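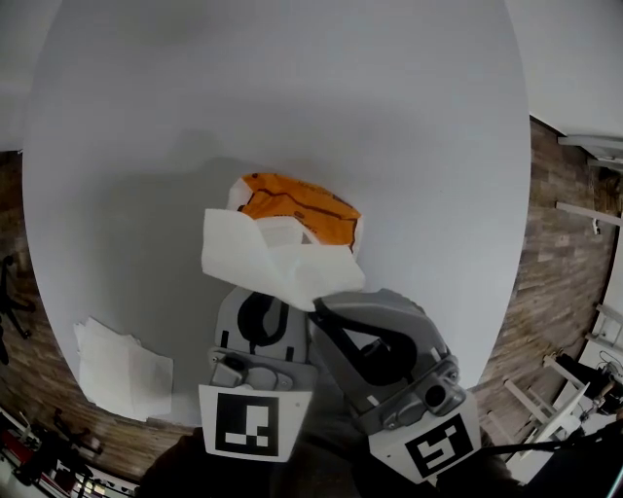

Load factor, in transportation, is the share of available carrying capacity that is used during a given period. It is reported by airlines, railroads, bus operators, trucking companies and shipping lines, and is widely followed by investors as a sign of how well a carrier matches its fleet to demand. Capacity may be measured by seats, weight or volume, and the choice affects the result. Light goods that take up a lot of room show the difference most clearly. An orange paper bag with a crumpled napkin draped over its front adds very little to the weight a delivery van can carry, but the bag needs floor space and usually cannot have anything heavy stacked on it. A van filled with bags of this kind can have no room left while its load factor by weight is still low.

The term is also used in electricity supply, where it has a different meaning. This article covers its use in transportation.

Definition

For passenger services, load factor is normally calculated as passenger miles divided by seat miles. A passenger mile is one passenger carried one mile, and a seat mile is one seat moved one mile, occupied or empty. Counting distance as well as people keeps a full short trip from having the same effect on the total as a full long trip.

For freight, the usual form is ton-miles carried divided by ton-miles available. Countries that use the metric system substitute kilometers. Some carriers publish a simpler figure, the average weight per departure divided by the rated payload of the vehicle. The two methods give the same answer only when the load stays on board for the whole trip or when every stop is treated separately.

Load factor is written as a percentage. It cannot be above 100 percent for seats, except on services that count standing passengers against seated capacity.

Calculation

A delivery van with a rated payload of 3,000 kilograms that leaves the depot carrying 393 kilograms has a departure load factor by weight of 13.1 percent. If the same load takes up the whole cargo area, the load factor by volume is 100 percent. A vehicle in this condition is said to have cubed out. A vehicle that reaches its weight limit before it is full is said to have weighed out.

Return trips are included in the standard calculation. Take a truck with a capacity of 6 metric tons that runs 118 kilometers with 3,000 kilograms of goods and comes back over the same road with 393 kilograms. It has used 400.4 ton-kilometers out of 1,416 available, for a load factor of 28.3 percent. Looking at the outbound trip alone would give 50 percent.

Break-even load factor

The break-even load factor is the level at which revenue from transportation covers operating cost. It is found by dividing the cost per unit of capacity by the revenue per unit of traffic. A bus line that spends 6 cents per seat mile and collects 8 cents per passenger mile breaks even with 75 percent of its seats filled.

Analysts commonly look at the gap between the actual and break-even levels. A carrier with a load factor of 80 percent and a break-even level of 82 percent loses money on its operations, and one that fills 60 percent of its capacity may be very profitable if its fares are high or its costs are low. Cutting fares tends to raise both numbers at once. More seats are sold, but each sale covers less of the cost.

Changes in fuel prices move the break-even level quickly. Wage agreements and lease payments move it more slowly, and the effect can last for years. Carriers that sell cargo space on passenger services sometimes count the cargo revenue as a reduction in cost, which lowers the reported break-even level. Other carriers leave it out.

Use in investment analysis

Transportation companies have high fixed costs. A scheduled train or flight costs nearly the same to run whether it is half full or completely full, so a small rise in load factor can produce a large rise in operating profit. The same effect works in the other direction during a downturn. This is one of the reasons transportation shares are usually classed as cyclical.

Load factor is generally read together with yield, the average revenue per unit of traffic. Multiplying the two gives revenue per unit of capacity, which many analysts prefer for comparing companies. A rising load factor with a falling yield may mean that a company is discounting to fill its vehicles. When both rise, demand is usually growing faster than capacity.

Irina Barbu, in her study of regional freight carriers, compared two companies serving the Dranham area. Gimus ran fixed daily schedules with its own trucks and had a low load factor that changed little from month to month. Matei hired in vehicles when it had orders and reported a much higher load factor. Barbu found that Gimus had the better operating margin in most of the period studied, helped by contracts under which customers paid for reserved space even when they did not use it. In October, when demand in the area was at its highest, Matei paid more for hired vehicles and its margin narrowed as its load factor went up.

Comparisons between different kinds of carrier are of limited use. A parcel company that promises next-day delivery has to send vehicles out before they are full. A bulk carrier can often wait.

Factors affecting load factor

Direction of traffic. Goods often move mostly one way, from ports and factories toward cities. Vehicles returning from these trips may be empty or may carry low-priced loads known as backhauls.

Time of day and week. Commuter services are full in one direction in the morning and in the other direction in the evening. Freight terminals that close on Sunday have heavier departures at the start of the week.

Vehicle size. Larger vehicles have a lower cost per unit of capacity but are harder to fill. Operators with several sizes of vehicle can assign them according to bookings.

Packaging. Oversized boxes and goods that cannot be stacked reduce the weight a vehicle can carry. Many carriers respond by charging for dimensional weight, a figure based on the volume of the package, whenever it is higher than the actual weight.

Frequency. Adding departures makes a service more convenient and may attract customers, but load factor often falls until traffic catches up with the new schedule.

Limitations

An average can hide large differences between routes. A company may have crowded main lines and nearly empty branch services and still report a moderate figure. Teodor Manole has argued that load factor should be published by route group for this reason, and that a single company-wide figure tells shareholders little about where capacity should be added or withdrawn.

Reported figures are also affected by what is counted as available capacity. Vehicles under repair are normally excluded. Practice varies for spare vehicles kept ready at the depot, and for trips made only to move a vehicle to its next starting point. Zevix, a bus and parcel operator, excluded such trips from its reports until it changed its method, after which its load factor fell with no change in traffic. Earlier years were not restated, so its older and newer figures cannot be compared directly.

A very high load factor is not always desirable. Services that run close to full have little room for late bookings, and passengers or goods displaced by a canceled trip may have to wait for several departures.

See also

Backhaul
Dimensional weight
Fleet utilization
Operating ratio
Yield management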